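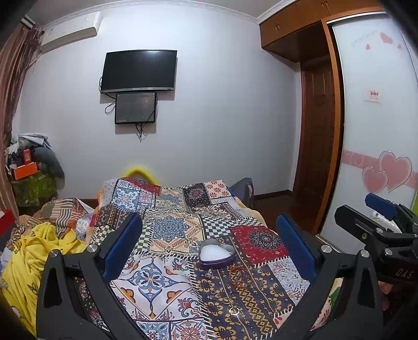 Start position for the tin task, hand-held gripper open over the bedspread.

Recording small-object demonstrations on a soft surface

Applies to: hand-held gripper kit, Flekness recorder 2 and later
Last revised: Saturday, June 18, 2022

Most of our early demonstrations were recorded on desks and kitchen counters. Policies trained on that data did well on desks and kitchen counters. On a bed or a sofa they closed the fingers too high, or pushed the object into the fabric and lost it. The procedure on this page covers soft surfaces and was used for all of the bedroom recordings in the Skondside set. It assumes you have already paired the gripper with the recorder and can start and stop an episode without looking at the screen.

What you need

A hand-held gripper with both finger pads fitted
A charged recorder with room for a full session
A made bed, or another padded surface at a similar height
Two or three small objects, at least one of them rigid
A lint-free cloth

The reference layout uses a heart-shaped metal tin with a purple rim, a thin beaded bracelet and a small round ring. The tin is the target. The bracelet and the ring are distractors and stay where they are for the whole episode. Any similar group will do, but keep one object clearly larger than the others so the target can be named in a single word in the task label.

Before you start

1. Wipe both finger pads. Fabric lint builds up on the rubbery surface faster than dust from a desk does, and a linty pad slips on metal.

2. Squeeze the trigger fully and release it. The fingers should open to the same width each time. If one side lags, check the screws at the fingers before going further.

3. Pull the bedspread tight at the side where you will stand. Do not iron out every fold. Small creases are part of what the policy has to learn, but a ridge high enough to hide the target is not useful at this stage.

4. Leave the rest of the room alone. Patterned covers, folded clothes, cables and wall screens are all acceptable background. In April we compared a set recorded in cleared rooms with one recorded in rooms as found, and the second transferred better to new homes. Switch off any television, as moving pictures interfere with tracking.

5. Run the mapping pass. Hold the gripper at chest height and sweep slowly from one side of the room to the other, then down to the bed. Take 15 seconds over it. Walls with few features are the usual cause of a failed map – include door frames, curtains and furniture edges in the sweep.

Recording an episode

1. Stand at the foot of the bed and hold the gripper with the fingers open, one on each side of the target in the camera view. Hold still until the recorder beeps. Episodes that begin in motion are rejected at import.

2. Lower the gripper at a steady speed. Approach at a slant, with the fingertips leading. A straight vertical approach tends to press both tips into the padding, and the mattress then tilts the object toward you.

3. Stop when the tips touch the fabric. You will feel a light resistance. Do not lean on it.

4. Close the fingers slowly until the pads meet the sides of the tin, then close slightly more. A heart shape has no parallel faces across most of its width, so aim for the widest part. If you grip near the point the tin will rotate out.

5. Pause for one second with the grip held. The pause gives the training code a clean boundary between grasp and lift.

6. Lift clear of the fabric, move to the goal position and lower until the tin is supported. Open the fingers fully before you withdraw. On a soft surface a half-open withdrawal drags the object along.

7. Hold still again and stop the episode.

If the target holds powder or anything else that can spill, keep the gripper level through the lift and cut your speed by half. Mark the episode "open container" in the task label. A spill ends the episode; tag it as a failure and keep the file.

How many to record

Aim for 200 good episodes per room. Move the target between episodes, and move the distractors every so often as well. Change your own standing position too – left of center, right of center, closer, further back. Operators who stay in one spot produce data with very little variety in the wrist angle, and it shows up later as a robot that can only reach from one direction.

The Meijer base policy needs at least 1,000 episodes over several rooms before soft-surface performance settles. Below that, expect it to work on some covers and fail on others.

Common problems

Tracking lost during the approach. The camera was too close to a repeating pattern, such as a checkerboard panel, with nothing else in view. Start higher, or shift the target to a plainer part of the cover.

Target label confused with distractor. The ring or bracelet was touching the tin. Leave a finger's width between objects.

Width signal flat. The trigger was moved but the recorder saw no change. Restart the recorder and repeat the mapping pass.

Fingers catch the fabric on closing. You are too deep. Raise the gripper slightly and close again within the same episode. Recoveries of this kind are worth keeping if they are smooth.

Import

Connect the recorder and run the Urby import tool with the surface option set to "soft". The tool drops episodes with lost tracking and lists them by number. Review the remainder at double speed, delete false starts, and check that each label names the target only. Upload when the list is clean.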